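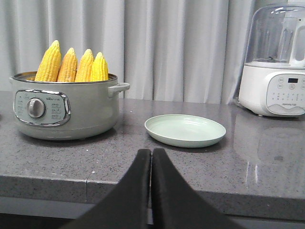

The photograph of the Sala delegation can't have been taken on the morning of the declaration, and I'd like to talk us out of using it as evidence before it ends up in yet another footnote. Dwayne's reading (quoted below in full, so he can't say I trimmed it) leans on the delegates looking "rushed." I've had the print on my desk for a week and I have never seen men less rushed. They're lined up shoulder to shoulder like four ears of corn standing in a cooking pot, the tallest on the left and the one on the right a bit shorter and paler, all with the same amount of room, which is none. Somebody arranged them. Somebody also gave them time to find hats.

On Oct 20, 2018, Dwayne Abernathy wrote:

> All,
>
> I've been going back over the sequence for the Sala chapter
> and I now think we have been too cautious. My proposal:
>
> 1. The delegates crossed from Vistura on the first ferry with
> the text already written.
>
> 2. The photograph was taken on the landing minutes later.
> Look at them. These are men who have been rushed.
>
> 3. The declaration was read to a crowd of 400 before noon,
> and the district was independent for 51 hours, until the
> column arrived from Rutard.
>
> The Rutard commander's report gives the 400 and I see no
> reason for him to make it up. He had nothing to gain from a
> big crowd. As for the 51 hours, everybody uses it.
>
> If no one objects I'll write it up this way. I would like to be
> done with Sala by the time I retire, and I have already
> retired once.
>
> Dwayne

I object, and I'll take the points in the order that annoys me most.

The 400 first. The commander had plenty to gain from a big crowd. He marched 40 men down from Rutard in bad weather on the governor's money, and when he got to Sala he found a locked customs house, a flag on a broom handle, and a baker who wanted to know who was going to pay for the rolls. You don't get promoted for that. You get promoted for dispersing 400 insurgents with 40 men, and he was, the following May. I don't say the figure is false. I say that a man whose arithmetic comes out at ten to one in the other side's favor should be asked to show his work.

We do have another source, which Dwayne knows perfectly well, having been the one who told me about it. The signature sheet pinned up in the customs house has 61 names on it. Endang Kwok went through it line by line two winters ago and I think her notes are still in the shared folder, under the heading "Sala misc," where we put everything we intend to lose. Her view was that most of the 61 were boatmen and their in-laws. A few signed twice in different moods, so to speak, with a firm hand near the top of the sheet and a much less firm one near the bottom. Sixty-one names doesn't mean 61 people on the landing, obviously. Plenty of people will stand and listen to a thing they have no intention of signing. But I'd want something better than one officer's report to get me from there to 400.

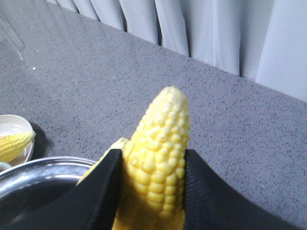
Then the hours. "Everybody uses it" is true, and everybody got it from the same place, the anniversary pamphlet, whose author got it from his uncle. The uncle was apparently counting from the reading of the declaration to the moment the flag came down. Fine. But the flag came down twice. The first time was the wind, according to the ferry log, and it lay on the customs house roof all night with no one willing to go up after it. So which fall is he counting to? If it's the first, the district outlived its own flag by most of a day, and I find that I like Sala a little better for it. If it's the second, the column must have left Rutard before the news could have reached it, which would make the commander either a prophet or a man who'd been tipped off.

I lean toward tipped off. Gebremedhin Tamiru made this argument on the list years ago and we all told him it was ingenious, the way one does when one hasn't read the attachment. I have now read the attachment. He points out that the telegraph office in Vistura shows a message to Rutard on the evening before the declaration, paid for in cash, contents not kept. It proves nothing on its own. People sent telegrams about cattle. Still, the clerk entered the sender's occupation as "delegate," and there were not many people in Vistura going around calling themselves that on the evening in question.

Which brings me back to the photograph. If it was taken on the landing that morning, there is a problem with the building behind them. Dwayne has always said it's the Sala customs house. It has three windows on the river side. The customs house had two until the repairs, and the repairs were paid for out of the fine levied on the district afterward – the one piece of this story with receipts. So either the delegates posed in front of windows that hadn't been put in yet, or this is a reunion picture, taken once it had become safe and even slightly fashionable to have been a delegate. I'd put my money on the second. It would also explain the hats.

There is a third possibility, that it isn't Sala at all. Genji Oshima once suggested Nemov, upstream, where the assembly hall has the same sort of windows and the same unfortunate roof. I was rude to him about it at the time, and I'd like to withdraw maybe half of that. The trouble with Nemov is that it puts all of them in a town that had voted, loudly, to have nothing to do with them. The Nemov council minutes on the subject run to a single sentence, and the sentence contains the word "nuisance." 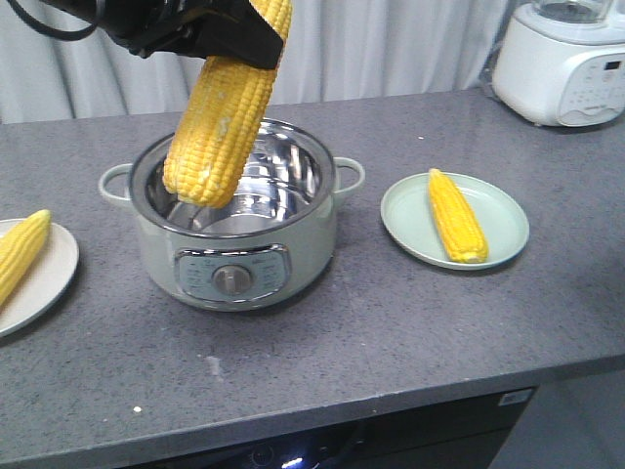
As to whether the text was written before they crossed, I actually agree with Dwayne there, though I'd go further. I think it was written well before, for some other purpose, and adapted. Read the third article again. It guarantees the district's grazing rights "on the upper slopes." Sala has no upper slopes. Sala is a mudbank with a church on it. You could graze a goose there if the goose wasn't ambitious. Someone took a petition drawn up for one of the hill villages, crossed out the name, and forgot that the rest of it would be read aloud to people who had lived their whole lives at sea level. The boatmen are supposed to have cheered at the grazing rights. I believe that. I'd have cheered too.

I know this sounds like I'm setting out to make the whole affair smaller. I'm not especially. The fine was real and it ruined several families, and two of the delegates spent years in the Rutard prison for a document that one of them, by his own account, hadn't been able to read without his glasses. That's in his deposition and it deserves more room in the chapter than the flag does. What I'd like to avoid is handing the reader the commander's crowd and the pamphlet's clock and a picture of a different day, and calling the result a sequence.

So, for the draft, my suggestions:

Crowd: give both figures, say where each comes from, and leave it.

Duration: "a little over two days," with a note on the flag. If Dwayne wants to fight for the 51 I'd ask him to say which fall he's counting to, and to say it on the list, where there's an archive.

Telegram: one paragraph, credited to Gebremedhin, with the apology I've more or less made above.

Photograph: keep it, but move it to the section on how the thing was remembered. The caption should say undated and should not name the building. I'd also drop the names of the delegates, as we've only ever been sure of the tall one.

Does anyone have a decent copy of the ferry log for the second day? Mine has a fold straight across the afternoon entries, and the afternoon is when everything happened. Endang, I have a feeling you photographed it and that it's in "Sala misc" under some name that made sense to you then. I got as far as "final_2_usethis" and it was a receipt for boots.

Dwayne, I do want you to be able to retire again. I just don't think Sala is going to be what lets you go. You still owe us the tax rolls.

Marites Agbayani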